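Momus Grid: README for the two-arm fruit sorting set

Clonville Robotics Club, student project. Version 7, frozen in August.

What you are downloading

A folder of recordings in which two robot arms move apples across a table, or try to. The club made it for the Iyengar Cup, an inter-club competition whose rules ask for "a reusable collection of demonstrations". We have taken reusable to mean that the files open. There are 3146 episodes. Each one holds joint positions for both arms, gripper commands, video from the head and the wrists, and a one-line instruction typed by whoever was driving.

The instructions are short and mostly sensible. "Put the green apple in the basket" is typical. "Go on then" appears in a few of the Sunday evening sessions and has been left as it was. 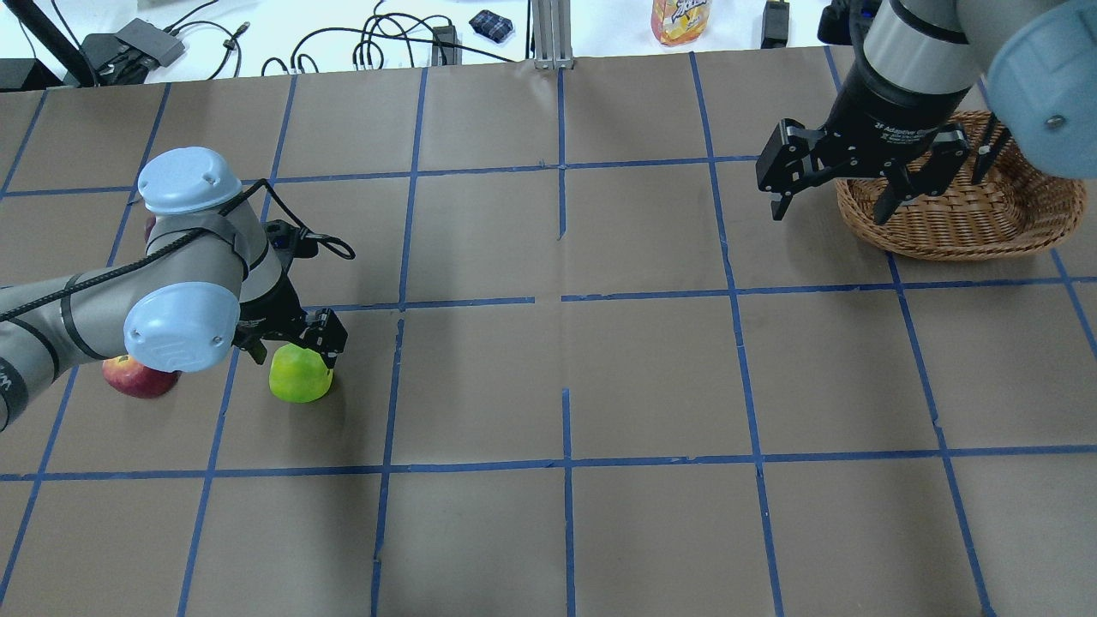

Gemma Hulme
Data lead and keeper of the tape

The table is covered in brown paper and marked out in blue masking tape, and the cells of that grid are what the start_cell and end_cell fields refer to. Column letters run left to right as the head camera sees them, row numbers run away from it. The tape was laid by eye by three people with different eyes. If your method needs every cell to be the same size, measure them from the video and please don't write to us about it.

An apple counts as being in a cell if most of it is. An apple sitting on a line gets the value "border", and the planner has to cope. Nithin Salian wanted a fractional score for these and wrote a very good page of notes on it, which is in the docs folder and which the loader ignores.

Splits

train: everything not listed below
val: 2000.txt, named after the episode it starts from
test: held back by the competition until judging

The split is by session, so the same evening never turns up on both sides. Version 4 split at random and gave us marvellous results for a week.

Known problems

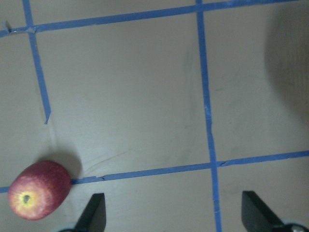
Borders also upset the automatic labeller, which Eun-seong Bang wrote to find the tape by colour and join the pieces up into cells. It assumes that a line carries on until it meets another line. Tape that stops short, curls or tears will sometimes merge two cells into one large, confident cell. 79 episodes were relabelled by hand -- these carry hand_checked = true -- and there are certainly more that we missed.

Shadows from the arms can shift the colour reading on the paper. Turn on the brightness correction in config.txt if your detections wander.

The wrist and head video are synchronised to the nearest frame, except in session 7, where the wrist clock was set to Gondunberg time after an away match and stayed there. Apply the offset in session_notes.txt.

Failed grasps are included and marked success = false. Rajitha Bhuiyan argued for keeping them and was right, though the folder is a humbling watch.

Using it

Unpack the archive, run check_files first, then load_episode with an episode number. Python only. Zuweira Essien looks after the loader and answers bug reports after 6 p.m., once her coursework is in. Include the episode number, or she will reply asking for it and you will both have lost a day.

You may use the set for teaching, study and rival entries. If you beat us with it, a mention in your write-up would be decent.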